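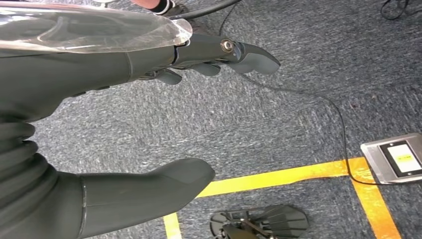 Ívar Bjarnason wrote in the margin of the October entry that the specks are grit and the wet method will only push them down into the backing, so the whole floor should be dry vacuumed in both directions before anyone opens a bottle. Agreed, and done that way this time.

2025-11-27
Carpet, Hasville room, continued

Material: low pile, gray-blue, mottled with lighter and darker fibers. Faint diagonal striations, visible at a low angle. I took these for vacuum tracks in October. They do not brush out by hand in either direction, so for now I am treating them as part of the pile lay. The Trinthorpe data sheet says nothing on the subject. It gives a pile weight of 600 g per square meter and a list of approved cleaners, Clalix among them at the low dilution only.

Condition before start: small dark specks and lint scattered over the surface. The mottling hides a lot. From standing height the floor looks clean; from kneeling height it does not. Anyone checking this floor should kneel.

Test strips
Two strips marked with paper tape, each 900 mm wide, running from the wall out toward the middle of the room. Strip A is dry only. Strip B is dry, then Clalix. Tape pressed down with a fingernail and nothing heavier. The cloth tape used last time left adhesive on the fibers, and the adhesive collected lint of its own.

Dry pass
Kurup upright, brush bar on, lowest height setting. First pass along the diagonal, second pass across it. The second pass picked up noticeably more. Lint came away on the first. The dark specks mostly did not, and those that stayed sat between tufts instead of on them.

Brush bar off and crevice tool on for a short section of strip A. Slow, but it lifted specks the brush bar had gone over twice. Under the loupe the ones I caught on tape were of two sorts: hard and angular, which I read as grit from shoes, and soft and rolled, which smear when pressed. The soft ones may be rubber or old adhesive. Not tested further.

Collected dust from the whole room, dry passes only: 235 g, bag weighed before and after on the bench scale. No October figure to compare with. The bag was thrown out before anyone weighed it.

Wet pass, strip B
Clalix at the low dilution, applied to a white cotton cloth and blotted on. No spray. No scrubbing. Cloth came up gray on first contact, paler on the second, close to clean on the third. Blotted with a dry cloth, then left with the fan on low, pointed along the strip and not at it.

Color: no difference between A and B that I would be willing to defend. B might be a shade lighter near the wall. Different person should look, without being told which is which.

Feel: B is slightly stiffer. This is probably residue. Plain water rinse on half of the strip, blotted dry again, and the stiffness is less on that half. The instructions on the bottle say no rinse is needed. I would rinse.

Problems
Cables. Anything trailing over the floor has to be lifted and held while the upright goes under. The brush bar will take a thin cable given the chance. Two people is easier.

Lint from the cloths. New cotton sheds. I put fresh white fluff on strip B and then had to take it off with tape. Wash the cloths first, without softener.

Sleeves. Knit cuffs do the same thing. Roll them up before kneeling.

The edge along the wall still has a line of packed dust that neither tool reaches. A dry toothbrush loosens it. I did a hand's width to check that the method works and stopped there.

Working procedure until further notice
Vacuum with the diagonal, then across it. Crevice tool wherever specks remain. Clalix only on marks that survive this, blotted, followed by plain water. Fan on low. No foot traffic on the treated patch until it feels dry to the back of the hand.

Leave the tape on both strips for seven days and compare lint pickup at the end, same roller, same number of strokes. If A and B match, there is no argument for wetting the whole floor and I will stop there.

Open
Ask Trinthorpe whether the striations are expected.
Find out if the Kurup filter is due. The exhaust smelled dusty toward the end of the second pass.
Spare piece of the same carpet, if there is one, for trying the Clalix at full strength. Ívar thinks there is an offcut behind the shelving. I looked and found underlay.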